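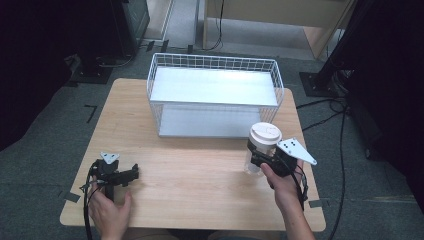
The cup and the basket: can machines do our chores yet?

By Firdevs Duman

My aunt Şükran cleaned rooms in a guest house for most of her working life. When I told her that I write about machines for the home, she asked me only one thing: can it carry a cup of tea from the kitchen without spilling? I said that it depends. She said that in her work nothing was allowed to depend.

I have thought of her answer often this year. Every few weeks I read that the household robot is nearly ready, and every few weeks I come home and wash the dishes with my own hands. I want to explain why I believe the promise is still early, and also why I don't laugh at it.

Take a plastic cup with a domed lid, standing on a table next to a wire basket. For a person there is no task here worth a name. You pick up the cup, you put it in the basket, you think about something else. But put a pair of black jaws in place of the fingers and every part of it becomes a decision. The cup is clear, and clear plastic is difficult for cameras. If you press too hard, the wall bends and the lid may jump off. If you press too little, the cup slides. The basket is made of thin wires with holes between them, so for the machine it is partly a wall and partly nothing.

At present much of the learning is done with people. A person holds a gripper in each hand and does the chore, many times, so that the machine can later copy the movement. I find this honest work, and I also find it a little strange. We wanted the machine to take the chore away from us, and the first step is that somebody does the chore five times more often than before, with worse hands.

My friend Jae-in Gil works with such recordings at Lumley, a small company. He told me that for one task, putting things from a table into a basket, they collected 1154 recordings and threw away 421 of them. In some the cup fell. In others the person was too quick, or corrected a mistake in a way that the machine should not learn. I asked him if the machine can now do the task. "On our table, yes," he said. I liked this answer very much. It was my aunt's "it depends", but said by an engineer.

On our table. This is for me the whole question. A home is never the same table. Yesterday there was a newspaper on it, today there is a wet sponge, tomorrow a child has left half a biscuit. The shop floor is easier, and I must be fair about this. In August I visited Zorkerier, where they pack spare parts for heating systems. There is one machine there which lifts boxes from a belt to a pallet, and it does this well, all day. The boxes are of two sizes. The floor is flat and marked with lines, and people don't walk inside the lines. The supervisor, Songül Başaran, was proud of it and had good reason. But when a box arrives open, with its paper hanging out, a light goes on and a human comes. Mrs Başaran said the light goes on more in winter, when the tape doesn't hold so well.

So the machine does the chore, and a person does what is left of the chore. I don't say this is bad. A back that doesn't lift boxes is a healthier back. But it is a different thing from what we are told in the advertisements.

Some readers will answer that I am too impatient. Duygu Dursun, who read this text before I sent it, wrote to me in the margin that her grandmother did not believe in the washing machine either. It is a fair remark. Still, I would say that the washing machine succeeded by refusing to copy us. It has no hands and it doesn't rub the collar. It is a drum with water, and we agreed to bring the clothes to it. The robot with two grippers tries the harder way. It wants to come to our table and use our cups as they are. If it succeeds it will be worth more than the drum, because most of the work in a house is exactly this: taking small things from where they are and putting them where they should be.

I think it will come, slowly, and first for people who need it most, for example those who can't close their own hand around a cup. For them even a slow machine that fails one time in 7 may be welcome, if the failure is only a cup on the floor and the tea is not hot. For the rest of us I would wait. My aunt, when I read her this part, asked what it would cost, and I had no number to give her.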